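Ditik opens its hand-teaching sessions to small workshops

Harkorberg, 11 March 2022 - Ditik announces today that its teaching kit Linano is available to small workshops and schools. With Linano, a person shows a task to a robot arm by moving it by hand or by remote control, and the arm records each movement. It is not necessary to write any code.

The first task in the course is to pick up small toys and put them in a tray. The operator guides the gripper and sees the work through a small camera near the fingers.
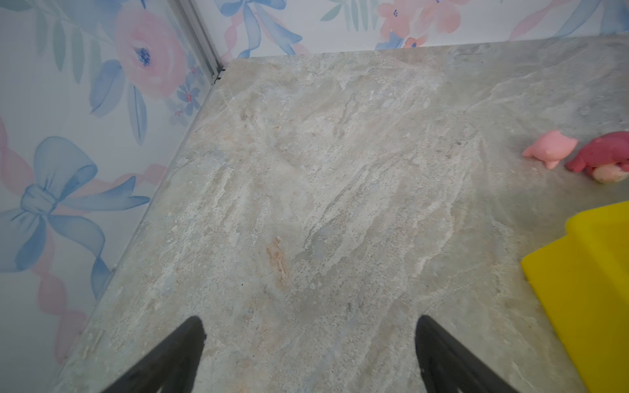
Two arms, one task

In the second part of the course, two arms share the same table. The operators must agree who moves first, and this takes some practice. Ditik recommends to begin slowly, with short recordings, and to delete the bad ones the same day. The present collection holds around 2,000 recorded demonstrations - all of them were made by people in our Harkorberg office. 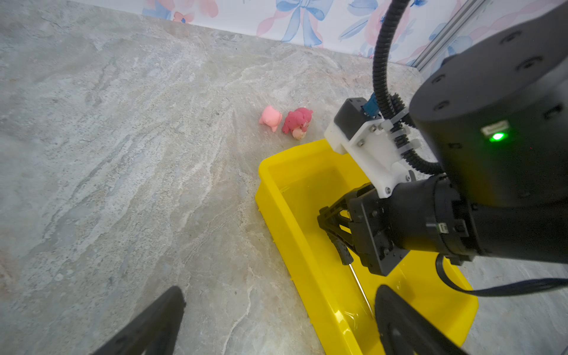
Thambiah, which tested the kit before the release, reports that new operators were comfortable with the remote control after 2 sessions, but that teaching by hand remained easier for very small objects. It also asked for a longer course, and Ditik will offer one from August.

The basic course has 6 lessons. Workshops and schools can register through the Ditik office in Harkorberg.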